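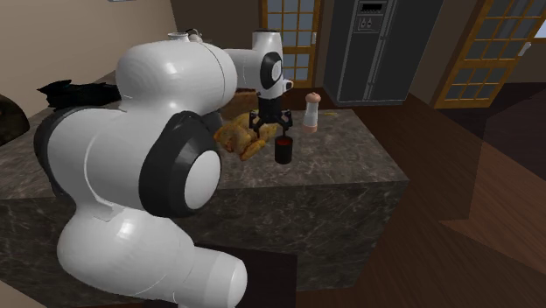
A robot arm with its gripper just above a small cup in a computer-made kitchen.

How Do You Shop for a Robot?

Imagine your school wants a robot arm that can help in the kitchen. Cool! But which one? And how much money will it take?

Charito Yap plans robot budgets for a cooking club called Climeck. Her first tip is to write down the jobs before looking at any robots. Will it pick up cups? Move bread? A job list tells you how far the arm must reach and what kind of "hand" it needs. That hand is called a gripper.

Next comes the money plan, or budget. Climeck had $3000 for an arm and saved another $500 for extras — spare fingers, cables and a sturdy stand. Lots of people forget the extras!

You can even try a robot before you buy it. A simulation is a kitchen built inside a computer, a bit like a video game. Drop a spatula in there and all you have to do is restart!
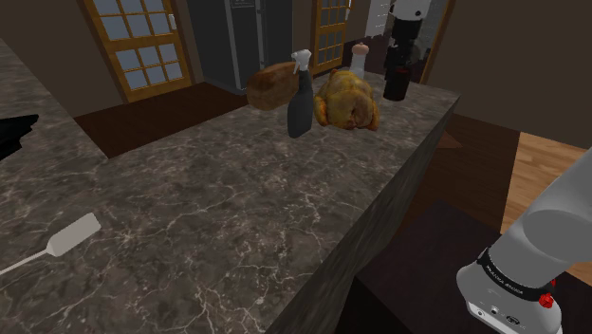 Bread, a roast chicken and a spray bottle on the pretend counter. Which would be hardest to grip?

Look at the shapes. A spatula is thin and flat, but a chicken is big and lumpy. One gripper might not be right for both, so two grippers may need to go in the budget.

Now it's your turn! Pick 4 things from your own kitchen and draw a gripper for each one. Then give yourself a pretend $500 and decide what to buy first.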